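Trays, Tables and White Foam: a small gallery

Hello again! If you read the Trenine page you know I have a soft spot for plain work surfaces (my folder is up to 840 pictures now, send help). I like a table that gets used, with all its smudges and little leftovers.

Black oval tray on a big white foam board, with a narrow border of light wood showing past the edges. I love how much the black stands out against all that white, and there's a little green tag near the right end that I keep looking at.
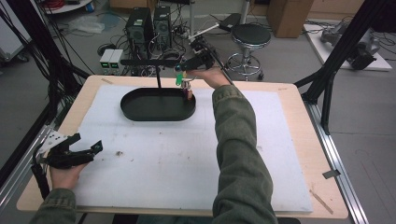
Firnmont wrote in to say that foam is kinder to a tabletop than any cloth, and that a sheet at home has lasted through 14 craft fairs and a move. I believe it! Mine gets swapped out far more often, mostly when I run out of clean corners.

On to the marks, my favorite part. There's a dark brown speckled stain on the right, a couple of fainter smudges, and a thin blue line running diagonally across the sheet. The torn-looking edge on the left is lovely too, right where the pinkish-tan wood begins. I'd happily hang this one over my desk.
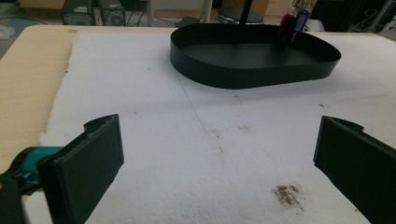
Photo: Jakubowski / Fillimen, no. 204

Prints come matte only for now, small or medium. The next batch will be shelves and drawers, if I ever get them sorted!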